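Tatero bench notebook, Privthorpe shop
April, started 7:40 am

Coffee first, then read back through Iresha's notes from the last session. She left the cell set up nicely and labeled the run folders, so I was going by 8. Thank you Iresha!

Question on the page is still the one Iolo wrote on the whiteboard in the winter: which chores would you let it do while you're in the next room? Not which ones can it do once with everybody holding their breath. We have 758 episodes logged now across all the tasks and I think we can start answering for a few of them.

Where things stand, my opinion only:

Wiping a flat surface – yes. I'd leave the room. It misses the corners and it doesn't care, and neither do I.

Dropping things into a bin – yes, if the things are bigger than a golf ball. Under that it gets fussy about the approach and sometimes pushes the part along ahead of the fingers like a kid with a pea.

Sorting screws for the Carkard people – no. They asked again. Tipping a tray out and picking the odd ones from the pile is a job a person does half asleep, and we get one screw, then two stuck together, then none. I told them to ask again in the fall.

Folding cloth – no, but so much better than it was. The Nanayakkara policy gets the first fold square most of the time. The second fold is where it goes to pieces. I still stood there grinning at the first one.

Small stuff handled with both hands – this is what I want to spend the month on. One hand steadies, the other does the work. Think of how many chores are really that: opening a packet, peeling a sticker, threading a drawstring, getting the lid off a tub. One arm on its own just chases the thing across the counter.

The hard part is the meeting in the middle. Each arm is fine alone. Bring the two sets of fingertips within a finger's width of each other and any calibration error you've been ignoring shows up right there. I redid the left wrist camera offset before lunch and it was out by more than I'd like to put in writing. Iolo says he told me so, and he did, I found it on the previous page.

Also changed: slowed the final approach to 5 mm/s on both sides. Boring to watch. I'm leaving it slow until the contacts look clean and then we can argue about speed.

Marble floor, small white piece, both grippers in:

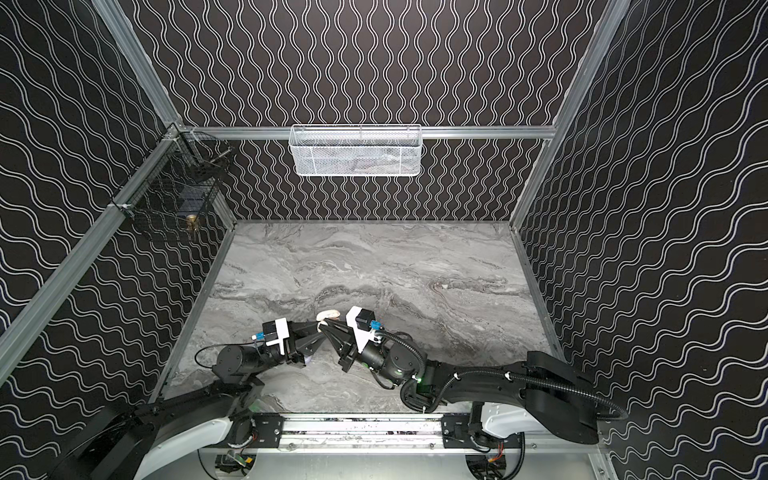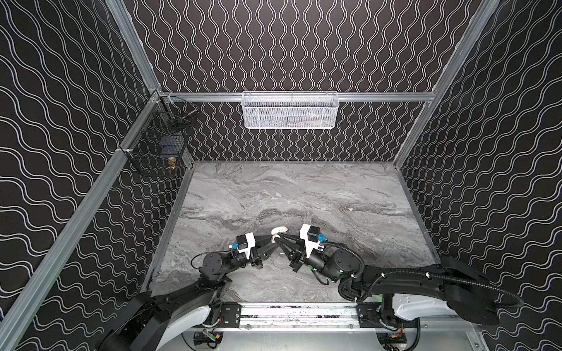
Did 19 runs on the new settings before I called it. I haven't scored them yet and I don't want to write a number down from memory, but my gut says the approach is much calmer. Less of that little twitch when the second arm arrives. If the scores agree I'll be very happy.

Things to chase:
– white on gray is easy for the cameras, so try gray on gray next and see if I'm still this cheerful
– ask Iolo if the grip force log is in newtons or in his own private units
– the right arm's homing routine takes forever, look at the timeout
– Iresha wants to try the lid task with the yogurt tubs, she has been saving them, there is a stack in the kitchen

On the big question, I keep going back and forth. A year ago I'd have said no chores at all, come back later. Now I'd give it the counter to wipe and the bin to fill, and I'd stand close for anything with two hands. That's a real change and I'm excited about it. Still wouldn't let it near my laundry.

Added at 4:15 – Iolo confirms private units. He's converting the log tonight, so hold off on scoring the force column until he's done.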